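Rivon Counter Arm - what it costs, what it needs, and how to plan for one
Sold and supported by Ukitz

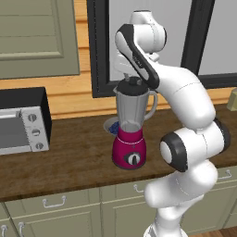 Gravov wrote in the other week to say that our old page was all about reach and payload and told them nothing they could put in a budget, and could we please say what the thing costs once it's in and working. Fair enough! I went back and read the old page with a cup of tea and I couldn't have priced one up from it either. So I've written this one from scratch, and I've tried to put the money first.

I look after the small-arm range here at Ukitz, which mostly means answering the phone to people who have a kitchen, a test room or a teaching lab and want an arm that can work with ordinary household kit. Lids, knobs, handles, jars. The sort of thing in the picture, where the arm has come over the worktop and has a fingertip on the top of the blender lid. That scene is rendered in simulation, and I'm going to bang on about simulation further down, so be warned.

The price

The Rivon arm with its standard two-finger hand is £3,119 plus VAT. For that you get the arm, the hand, the controller box, the power lead, a stop button on a long cable, one set of spare fingertips and a year's use of the planning software. You don't get a stand, a camera or a computer, and I'd rather you knew that now than found out when the boxes turn up.

Extras, all plus VAT:

Floor stand, fixed height: £397
Worktop clamp: £117
Spare fingertips, per set: £40

That's the whole list. We used to have a much longer one and I got rid of most of it, as people were ordering covers and cable tidies they could have bought for a fiver down the road.

So a floor-standing setup with one extra set of tips comes to the price of the arm, plus the stand, plus one set, and delivery on top of that. Delivery depends on where you are and whether there are stairs, so ask me. Please do mention the stairs.

Stand or clamp?

Most kitchen buyers end up with the floor stand, and I'd point you that way too. With the arm in front of the units it can come up past the edge of the worktop and reach down onto things from above, which suits anything with a lid. It also leaves the worktop free, and in a small kitchen you'll be glad of every inch.

The clamp is cheaper and quicker to fit, and it's fine on a solid bench. I'm less keen on it for fitted kitchens. Worktops with a deep lip, or with drawers tight up underneath, often leave no room for the lower jaw. Measure the gap between the underside of the worktop and the top of the drawer front before you order, and send me the number if you're not sure.

One snag with the stand, and I'd sooner own up to it. It takes up floor where people walk. If you've got drawers and cupboards below the worktop that you use every day, draw the stand on the floor in masking tape and live with it for a week. Open everything. Get somebody else to walk past while you've got a drawer open. We've had a couple of stands come back for exactly this, and on both occasions tape would have saved everyone a courier.

What will it be handling?

Before you ask for a quote, write down the things you want the arm to touch. I mean the real items, with the make and size if you can find them on the bottom. It's a dull job and it'll tell you more than our spec sheet will.

For blenders, I always ask for:

- the height from the worktop to the top of the lid
- whether the lid lifts, twists or clips
- how big the raised bit on the lid is, if there is one
- which side the handle is on when the controls face you
- whether the dial turns or pushes, and how stiff it is

Lid height is the one people miss. A blender stands tall with its jar on, and the hand has to get above that and still have room to tilt. If you've got wall cupboards hanging over the same bit of worktop, things get tight in a hurry. In front of a window you've usually got more room to play with, so if you can choose where the blender lives, put it there and keep the wall cupboards for the toaster oven.

Toaster ovens bring their own questions, mainly whether the door drops down or swings, and how far out it comes. Small round knobs are all right for the standard fingertips as long as there's room for a finger on each side. Where knobs are stacked closely one above another, measure the gaps. And please leave hot doors off your first list altogether! The standard tips aren't made for heat and I'd hate you to find that out the smelly way.

Try it in simulation first

Right, my favourite subject. The planning software runs on its own, with no arm attached, and we'll give you a month on it before you've spent anything. You lay out your worktop, units, window and wall cupboards, drop in your appliances as plain shapes or proper models, and put the arm where you think it'll go. Then you see if it can get there.

I'd say half the people who do this change something before they order. Usually it's where the stand goes. A shift of a hand's width to one side can be the difference between an elbow that swings clear and one that keeps bumping into the edge of the worktop. You can find that out on a wet Tuesday afternoon with nothing at stake, and move it all back again if you don't like it.

What the simulation won't tell you is how grippy a lid is, or how hard you have to turn a dial that's been used for years. It also assumes your worktop is level, and I've yet to meet a kitchen that was. So use it for reach, clearance and layout, and leave time afterwards for trying things with the real arm. (If you're writing a bid and someone asks you to prove the arm will do the job, a simulated run is good support for the layout part. It isn't proof of the handling part and I won't sign anything that says it is.)

Planning your budget

The arm is the easy line to fill in. The ones that get left out are these:

Your own time. Setting up one task properly, say lifting off a lid and putting it down somewhere sensible, takes a new user a few days. The second goes quicker. If you're costing staff hours, cost those.

A computer. A fairly recent desktop will do. Check with me before you buy one specially, as you may well have something suitable already.

A camera, if you want the arm to find things for itself. If your blender always stands in the same spot you can do without at first, and plenty of people do. Mark the spot with tape and see how you get on.

Spares. Fingertips wear, and they wear faster on ridged plastic. I'd put in two sets a year for light use and four if it's going all day. At that price it's not worth running them bald.

Software after the first year. If you don't renew, the arm carries on working with the version you've got, but you won't get updates or new appliance models. Renewal prices are set each April, so ask for the current one and I'll put it in your quote in writing.

Two jars. Or three. Buy spares of whatever you're practising with, plastic if you can get it. You'll want them in the first fortnight.

Compared with the Nisbet

I get asked about this every week, so here goes. We sell the Nisbet arm as well and I've no reason to push you towards one or the other. The Nisbet is heavier, lifts more and costs a good deal more, and it really wants bolting to something. If you're moving full pans or stacking crates, have a look at the Nisbet page. For lids, dials, small bowls and the general fiddly business of a worktop, the Rivon is the nicer arm to live with, and it's a lot less bother to shift to another room.

Where the Rivon loses out is a full jar. Taking a lid off is light work. Picking up a big blender jar by its handle, with a litre and a half of soup in it, is another matter, and I'd steer you off that one. Work with it empty, or part full, and tell us the weight.

Safety and housekeeping

Fit the stop button where you can reach it from the place you normally stand, which may well be a different place from where you sat to set it up. Keep the power lead away from the sink. Unplug the blender while you're teaching the arm anything near it, and plug it back in only once you're happy with the movement. The arm wipes down with a damp cloth, but it isn't splash-proof, so no spraying, and don't leave it parked over a kettle.

If you share the kitchen, do your risk assessment before the order goes in. We can send you the Rivon paperwork to work from, though the bits about your room have to come from you.

How to order

Send me your list of items, a rough sketch of the room with measurements, and whether you want the stand or the clamp. I'll come back with a written quote, normally in a couple of working days, and a login for the trial software if you'd like to have a go first - and I really would have a go first. Quotes hold for a month. Arms are built to order, so ask for the current lead time before you promise anyone a start date.

Returns are fine within thirty days if the arm is clean and in its box. Please keep the box, it's an awkward shape and we can't easily post you another.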